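Clivau Suture Practice Pad, Series 2

Sold by Tinda Training Supplies. Product code 714.

Every student of stitching starts on a banana. It's cheap, it holds still, and by the end of the week it smells like a compost bin. The Clivau pad is for people ready to move on from fruit.

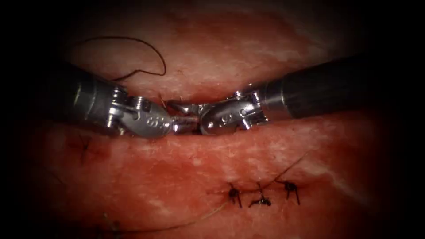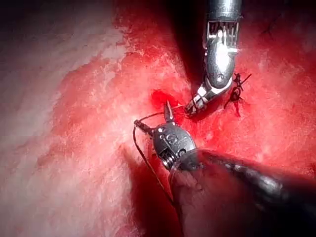

The pad is made in layers that tug back when you pull too hard, a habit it shares with most patients. It can be cut and closed many times over before it gives up. After that it makes a poor sponge and a worse coaster, though customers keep writing in to tell us they've tried both.

Colour varies a little from batch to batch. We used to call this a fault and now we call it realism.

In the box: two pads, a tray with grippy feet, and a care sheet in 13 languages, one of which may be yours. Thread and needles are sold separately, as is patience.

Care: rinse in cool water, pat dry, dust with cornstarch. Keep it out of the fridge at work. The Lu clinic store in our catalogue area learned this in April and has since bought a labelled tub.

Ships flat. Returns accepted if unopened and unstitched.

13 comments
2 shares

Related items
Tinda Knot-Tying Board
Datach Needle Holder, left-handed
Clivau Skin Strip, pale
Lu Storage Tub with lid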